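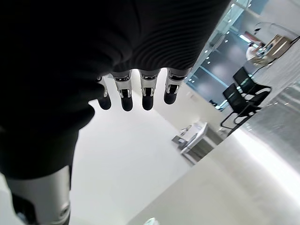

Evaluation of the Mukton Tritis Hand Kit for Shelf Restocking

Sachiko Kikuchi
Project report, Skelteven Robotics Course
Supervisor: Dr. Rautiainen

1. Purpose

The Tritis is a robotic hand sold by Mukton as a kit, with a controller, a cable set, a protective sleeve and a license for the Mukton grasp software. It is offered to schools and small integrators for handling light packaged goods. The course wanted to know if the kit could be used for the restocking exercise next term without extra hardware. My task was to install it, run a fixed set of grasps and report on the result.

2. Installation

The kit arrived in August with one wrist adapter missing. Mukton sent the part without charge. Mechanical assembly took one afternoon. The printed manual covers the bolts and the torque settings well but gives only half a page to cabling, and the drawing on that page shows an older connector. I used the PDF from the support site instead, which is correct.

The sleeve goes on last. It slides toward the fingers when the wrist is bent down, and the strap supplied with the kit did not stop this completely. The folds should be checked before each run. If fabric reaches the finger joints, the controller reports an overcurrent fault and the hand has to be homed again.

Calibration is done from the software and takes 4 minutes per hand. It must be repeated after every power cycle. There is no way to save the result.

3. Test setup

The test used a retail shelving unit standing next to a stainless steel table. The objects were cylindrical snack cans with plastic lids. Each trial consisted of an approach to the can, a grasp near the top, a lift, a move to the table side and a release. A trial counted as a success if the can was released standing and the lid stayed on.

I ran 40 trials, 20 with the default grasp profile and 20 with a profile where I had lowered the closing speed and moved the thumb contact point down from the lid. The starting position of the can was marked with tape so that both sets began from the same point.
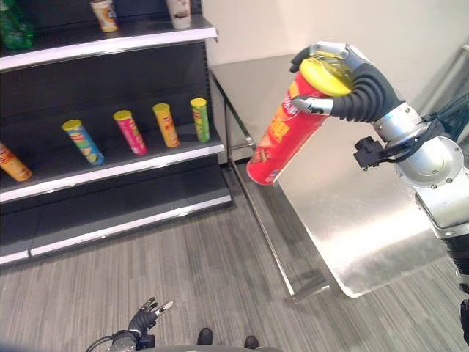

Figure 1. Right hand holding a red can near the lid, with the can tilted toward the shelf.

4. Results

The default profile gave 17 successes. In all three failures the can rotated in the hand during the move and could not be set down on its base. The adjusted profile gave 4 failures. Two were rotations of the same kind, one was a lost lid and one was a missed grasp where the slower fingers touched the can and pushed it back on the shelf.

With sets of this size the difference between the profiles means nothing. I had expected the lower thumb position to reduce rotation more than it did. The can is held close to one end, so most of its length is below the grip, and a small error in the contact point lets it turn. A grasp nearer the middle would be better, but with neighboring cans on the same shelf there was not enough room for the fingers to close around the body.

Fingertip wear was not measured. Joint temperature was logged by the controller and stayed inside the limits given by Mukton.

5. Software

The grasp editor is easy to learn. Profiles are stored as text files and can be compared with ordinary tools - this saved time when I was changing one value per run. The log export is less good. Time stamps are written in the local time of the controller, and the controller clock resets when power is removed, so I had to align the logs by hand.

6. Recommendation

The kit can be used for the restocking exercise if the cans are spaced farther apart and the students are given the PDF manual. I would order a second sleeve strap and a spare wrist adapter. Mukton support answered both of my requests, the second one after a reminder.

7. Remaining work

- Repeat the trials with wider spacing and a mid-body grasp
- Test paper cups, which need a lower force limit than the default
- Ask Mukton if calibration values can be stored in the next firmware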